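Household Organization, Session 4: Sorting Small Stuff
Handout and notes, posted May 6, 2020

Hi everyone! A few of you wrote to say you lost your notes from last time, so I'm typing these up a bit longer than usual. Read them with your own messiest tabletop nearby if you can (mine is the one by the front door, and no, I'm not sending a photo of it).

We left off with Najwa Smadi's question, which was a good one: why do small things take so much longer to put away than big things? A chair has one place to go. A button, a hair clip, a toy carrot and half a receipt each need a decision, and the decisions are what wear you out. I timed myself once on a kitchen drawer and spent most of the time holding things and staring at them. So this session is about making fewer decisions per object.

The words we'll use

A landing spot is any flat surface where things pile up without being invited. A home is where a thing lives when it isn't being used. A holding bin is in between, and it's the one people skip. It's an open container with no lid and no label, and you toss in everything that is staying but doesn't belong on this surface. You empty it at the end, walking from room to room. Please don't buy one specially. An old dishpan is fine, a shoebox is fine.

Then there's the trash, and I want it right next to you with the lid already up. Raed Khasawneh told us he keeps his under the sink and makes a little heap of trash on the counter to carry over later. Raed, I love you, but that heap is a second mess!

The play food problem

I always teach this part with pretend food, and the parents in the group know why. It comes in every shape, it rolls, half of it looks like something you'd eat, and there's usually real garbage mixed in with it. My set is small on purpose. Look at what's out on the table and decide for yourself what goes where before you read on.
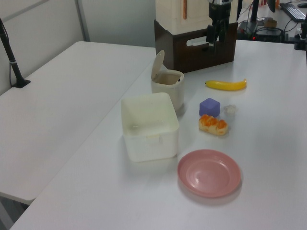

Banana, bread, purple cube, pink plate, bin and trash can. 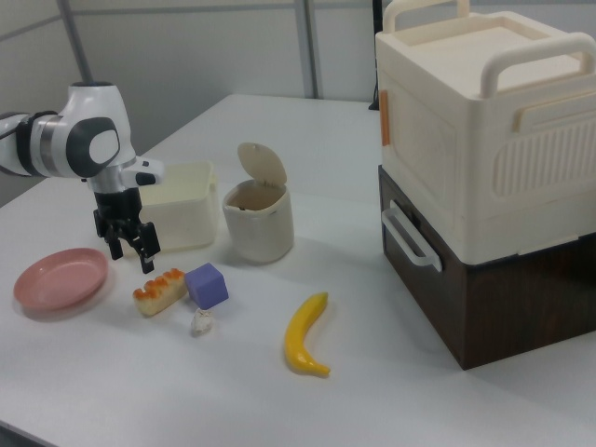 My own way of sorting goes by what I call the three passes, and I do them in the same order every time, even when I'm tired. Especially when I'm tired.

Pass one is trash only. You look for wrappers, crumpled bits, dried-up anything. Don't touch the good stuff yet, even if it's in your way. If you can't tell whether a scrap is trash, pick it up and smooth it out. Imad Qaisi once threw away a folded twelve-dollar coupon this way and brought it up for the rest of the course, so now we smooth.

Pass two is the obvious group. With play food that's the food, and it goes into the holding bin together. Bigger pieces first, so the little ones settle in around them. Try not to sort by color at this stage. It's very satisfying and it eats the whole afternoon (I've done it with more than 500 building bricks and my kids undid it before dinner).

Pass three is the oddballs. A foam block isn't food and it isn't a dish, so where does it go? Mireille Shboul puts hers in with the food because her daughter uses blocks as cheese, and I think that's exactly right. The home of a thing depends on who plays with it. If you put it where the manufacturer would put it, you'll be hunting for it tomorrow.

Dishes come last of all. Plates can go flat in the bottom of a bin or stand up along one side. I like them standing, but a wide plate in a narrow bin will pop out every time somebody reaches in, so check the fit first.

Practice for next time

Pick one landing spot, no bigger than a card table. Set out a holding bin and a trash can, do the three passes, and write down which objects made you stop and think. Don't fix them, just list them. Two or three lines is plenty.

If you share the space with somebody, do it again another day and let them go first. Compare your oddballs. Miłosz Szczepańska did this with his brother last year and they disagreed on nearly every item, which made for a very lively discussion and a new shelf.

Send me your lists by email and I'll pull a few for the group. We'll do drawers next, then closets in July, so start saving your small boxes now.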